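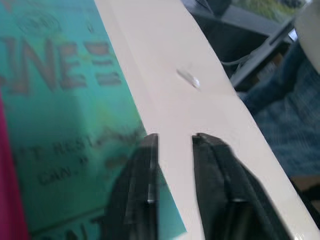 Wrist view, box duty. The green one again.

I told my sister I'd be teaching a robot this fall and she pictured a classroom. What I do is sit in a chair in my jeans and make the gripper fiddle with cardboard boxes, over and over, while the wrist camera records every bad decision I make. Each go is called an episode, which makes it sound like something happens in it.

The target is 200 good episodes per box before we move on to the next one, and 800 before Kálmán Farkas will even start a training run. Kálmán is the one who decides what "good" means. So far it means I didn't stop halfway to think, I didn't squash anything, and I didn't go in from the same side every single time. That last one is harder than you'd guess. By the third hour my hands have one idea and they're sticking with it.

Edges are the worst part. From the wrist you get two black fingers, a pale strip of something, and a lot of green smear going by with half a word on it. I used to steer by the picture on my screen. Chia-jung Hsieh watched me do that for 2 minutes and told me to slow down and look at the box. Fair enough. My throwaway rate dropped a lot after that, though I still manage to let go a second too early and then sit there like I meant it.

We're calling the whole thing Klinhom, after a name generator and a long lunch. I voted for Bastden and lost.

Do I think it'll learn? Kálmán tried a small run on the early stuff, and the arm went up to a box, stopped, and hung there for 3 seconds before going in. I know exactly where it got that. Those episodes are out now and I'm redoing them, with less hanging.

Next week is supposed to be bags. I've asked for more boxes.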